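Venue Inspection Checklist: Networked Play Stations, Tinasville Game Hall
Form 19, pre-opening check
Inspector: Sivaprasad Raju
Service under inspection: Zolar streaming client on Mamani thin terminals

Mark each item P (pass), F (fail) or N/A. A comment is required for every F and may be added to any P. Failed items in Section 1 or 2 close the affected station until it is re-inspected. Failed items elsewhere are scheduled for repair.

Section 1. Electrical

1.1 Station outlets tested for ground and polarity. P
1.2 Power strips not chained. F
Comment: Row C, last station. A second strip was plugged into the first to feed a desk fan. Fan and second strip removed during the inspection. Station closed pending re-check.
1.3 Terminal power supplies are the type listed on the rating label. P
1.4 Cords free of cuts, crushed sections and taped repairs. P
Comment: The cord at the front counter passes, but it runs under a chair leg. Reroute along the wall.
1.5 Breaker panel clear and labeled. P
Comment: Labels are handwritten and match the floor plan. Row D is still marked "storage" on the panel door.

Section 2. Exits and fire safety

2.1 Both exits open from inside without a key. P
2.2 Aisles clear with chairs pushed back to playing position. F
Comment: Rows A and B are too close when both are occupied. Measured with chairs out, as the form requires. The previous inspection measured with chairs in, and that result should not be carried forward.
2.3 Extinguishers charged, tagged and mounted. P
2.4 Exit signs lit with house lights at tournament level. P
Comment: The sign over the rear door is readable, though the wall display next to it is much brighter. Lower the display or move it left.
2.5 Emergency lighting holds on battery for the full test period. P

Section 3. Network cabinet and streaming equipment

3.1 Cabinet locked, key held by shift lead. P
3.2 Intake and exhaust vents unobstructed. P
3.3 Switch firmware matches the approved list. F
Comment: One switch is a release behind. No known fault at this site, but the approved list does not include the older release. Update outside opening hours.
3.4 Wired connection used at every fixed station. P
3.5 Input delay test run from each row with the Kernik test title. P
Comment: Highest reading was 184 ms, in Row D, against a house limit of 200. Row D shares an uplink with the counter. It passes — but repeat the test with the counter system busy.
3.6 Session ends cleanly when the controller is disconnected. P
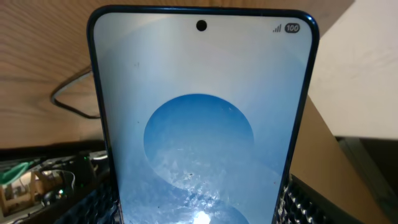 Page last changed: Jan 14, 2023

Section 4. Controllers and displays

4.1 Controller shells intact, no exposed contacts. P
Comment: Asset 1329 has a loose left trigger. No safety issue. Tagged for the workbench.
4.2 Controllers wiped down between sessions with approved cleaner. P
4.3 Controller batteries free of swelling. P
4.4 Monitor arms tightened and within rated load. F
Comment: Two arms in Row B drop under the weight of the screen. Both screens have been placed on their table stands for now.
4.5 Photosensitivity notice posted at the entrance and shown at sign-in. P
Comment: Sign-in text is correct. The printed notice is partly covered by the August schedule. Take the schedule down.
4.6 Headset volume limit enabled. P

Section 5. Accounts and player data

5.1 Guest profiles erased at sign-out. P
Comment: Tested at one station per row. Saved games were gone and the store page asked for a new login.
5.2 Purchase function blocked on guest profiles. P
5.3 Age rating filter on by default. P
5.4 Staff accounts use individual logins. F
Comment: A shared login is still in use at the counter. Disable it after each shift lead has confirmed their own account.
5.5 Service outage procedure posted at the counter. P
Comment: The procedure names the old support line in step 2. Replace the sheet.

Section 6. Follow-up

Re-inspection required: 1.2, 2.2.
Repair schedule: 3.3, 4.4, 5.4.
Observations with no deadline: 1.4, 1.5, 2.4, 4.1, 4.5, 5.5.

Item 3.5 is to be repeated before the first scheduled tournament. Record the reading for each row separately; an average for the hall is not accepted. If any row exceeds the limit, take that row off the bracket and leave it open for casual play only.

Row A and Row B may open before the re-inspection if every second station in Row B is switched off and its chair removed from the floor. Note the stations used in the shift log.

Signed copy kept in the cabinet binder. Send changes to this form to S. Raju.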